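Garment Folder, Part-Time (Fluseck Laundry Services)

Fluseck handles household laundry for residential customers in the Ortner and Grovum districts. We are filling 2 part-time positions for folding and sorting in customers' homes.

Duties
Fold T-shirts, pants, knitwear and bed linen to the customer's fold sheet.
Sort by color group and garment type before stacking.
Keep tags and printed logos visible where the fold sheet calls for it.
Record finished pieces in the Plirex job log.

Requirements
Able to stand for 3 hours at a time.
Able to fold 100 mixed pieces per shift after training.
Own transportation to both districts.
Laundry or retail stock experience is useful but not required.

Pay is $190 per shift, paid weekly. Training shifts are paid at the same rate. Sunday shifts are available on request.

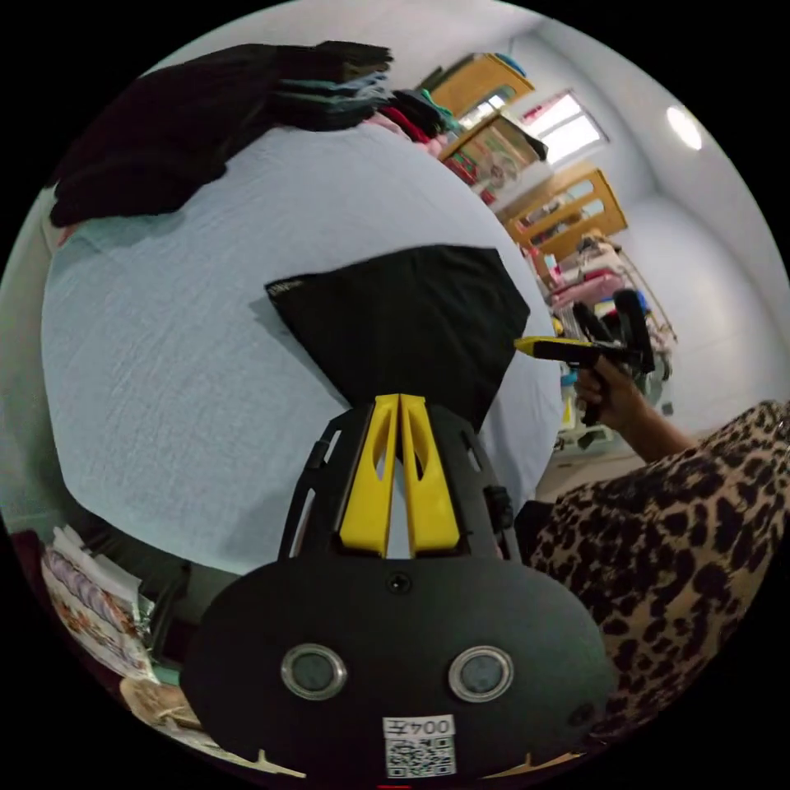

Work surfaces vary by home. Many customers have no folding table, and the bed is used in its place. Dark garments are kept in their own pile, as with the mostly black stack on the pale blue sheet, and bright pieces such as reds, pinks and teals go in a separate heap. Piles stay on the bed until the customer has checked them.

To apply, send a one-page resume and a list of available shifts to the Grovum office. Applications close at the end of June.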